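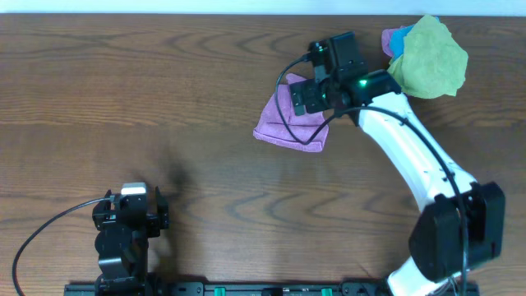
Tabletop with a wavy dark grain.

otetti-hints

Household hints from old small-press booklets, typed up and put into a table

Hi, and welcome! Otetti is my collection of household advice, the kind that used to come in thin stapled booklets sold at church fairs and hardware counters. How to get candle wax out of a runner, what to do with a drawer that sticks, how long to soak beans if your water is hard. I started typing these up because I kept losing the one about white rings on furniture, and then I got carried away (very carried away) and now it's a dataset.

Last updated: September 25, 2018

What you get

There are 2,937 hints from 44 booklets, all in English. Most of the booklets came out of a box lot I bought in Prurnthorpe, and the rest I picked up one at a time, mostly from the Saturday market in Ramport, where there's a stall that will sell you anything made of paper if you're willing to dig.

The files are:

hints.csv, the main table, one hint per row
booklets.csv, one row per booklet
spelling_notes.txt, where I keep track of odd words and what I think they mean

Columns in hints.csv

hint_id: a plain number. Gaps are hints I merged or threw out, so please don't renumber them, other people's notes point at these.
booklet_id: matches booklets.csv.
page: the printed page number, blank if the page didn't have one.
topic: one of my topic words, see further down.
text: the hint itself, typed as printed, typos and all.
text_clean: the same hint with the spelling fixed and the line breaks gone.
materials: things the hint tells you to use, separated by semicolons.
warning: yes, no or unsure. Please read the section on this one!

Columns in booklets.csv

booklet_id, title, printer, place, year_guess, condition. The year is a guess nearly every time. A lot of these have no date anywhere and I went by the prices on the back cover, the typefaces and which soap they were so excited about. The condition column is for my own use, but I left it in. "Mousy" means mice.

Topics

I went back and forth on these for ages. The first version had a topic for every room, and that fell apart the minute I hit a hint for getting ink off a kitchen table with milk. Is that kitchen? Is it writing? So now it goes by what you're treating: wood, cloth, metal, glass, food, garden, body, pests, and other. Cloth is the biggest by a mile, wood comes next, and glass is tiny because apparently everyone just used vinegar and newspaper and left it at that.

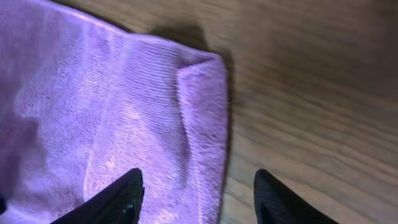 Lilac cloth, folded over at the side.

Cloth hints are also the messiest ones to read. The booklets use the same word for very different fabrics, and one printer (I suspect the same tired typesetter throughout) puts "line" for "linen" in a whole run of pages. I fixed that in text_clean but not in text. If you want to group by fabric, use the materials column with care, because it lists what you need to do the job and sometimes the fabric being cleaned snuck in there too. I've been weeding those out as I find them. If you spot one, send me the hint_id and I'll be so grateful.

About the warning column

Please don't do everything in here! Some of the advice is lovely and some of it is flat-out dangerous. There are hints that mix cleaning products you should never mix, hints that have you heating turpentine on the stove, and a cough remedy I won't even repeat. I marked a hint "yes" when I was sure it was a bad idea, "unsure" when it gave me a funny feeling, and "no" when I couldn't see a problem. I'm a person who likes booklets and I have no training in chemistry or medicine, so a "no" from me is not a safety check.

Wood hints are where I have the most opinions, so take the notes there with a pinch of salt. Every booklet has its own cure for rings and scratches. Walnut meat rubbed into the scratch, cigar ash and butter, mayonnaise left on overnight, camphor oil, toothpaste.

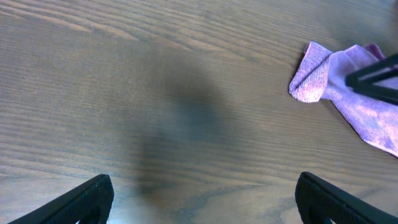 I've tried the walnut one on an old shelf of mine and it did darken a light scratch, though I had to do it twice and then wipe up all the crumbs. The mayonnaise I tried too, and mostly I had a shelf that smelled like lunch. None of my own trials are in the data, by the way. The table is only what the booklets say.

Ferrand version

If you've come across a file called ferrand_hints.csv, that's my very first try at this, named after the printer on the first booklet I typed up. It has 2 columns and a lot of mistakes. Everything in it is in the new table under booklet_id 3, with the page numbers put right, so you can let the old one go.

Using it

Go ahead and use it for whatever you like: word counts, teaching, a quilt-guild newsletter, a very strange cookbook. A mention of Otetti is nice if you have the space. The booklets themselves I can't lend out (some of them barely survive me), but I'm happy to check a page against the typed text if something looks off.

To do

Finish the garden topic, which still has a bunch of rows with no materials filled in. Retype the two mousy booklets with a better lamp. Sort out "salts of lemon," which seems to mean different things in different booklets. I'm hoping to get through the garden rows in October, once the tomatoes are done.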